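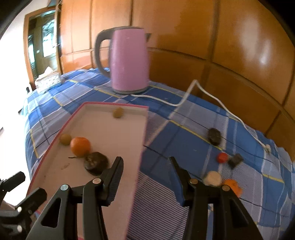
Spaced Retrieval and Vocabulary Retention in First-Year German
Kieran Greenwood
Department of Applied Linguistics, Bainbridge College

1. Background

Students in the beginner German course at Bainbridge are expected to know 2000 words by the end of the second semester. Placement results show that many fall short of this, mostly on abstract nouns and separable verbs. This project compared two review schedules for the same word list.

2. Method

Two sections of the course took part over 12 weeks. Section A reviewed each unit list in one block on the day before the unit quiz. Section B reviewed the same list in short sessions spread over seven days. Both sections used the Skarero flashcard program with audio turned off. Items were presented in English and the German form was typed, including article and plural for nouns. Capitalization errors were ignored. Umlaut errors were marked wrong.

A delayed test was given in August, after the summer break. It used items from all units in random order.

3. Data

The program logged 2998 typed responses on the delayed test. Blank responses were scored as incorrect. Responses from students who had dropped the course were removed before this total was taken.

4. Results

Unit quiz scores were similar in both sections. On the delayed test Section B scored higher, with the largest gap on noun plurals. Separable verbs were weak in both sections, and the most common error was leaving the prefix attached in the example sentence.

5. Limitations

Sections were not randomly assigned. Time spent outside the program was not recorded. Several students in Section B had studied German at Mellthorpe High School, and their scores were not analyzed separately.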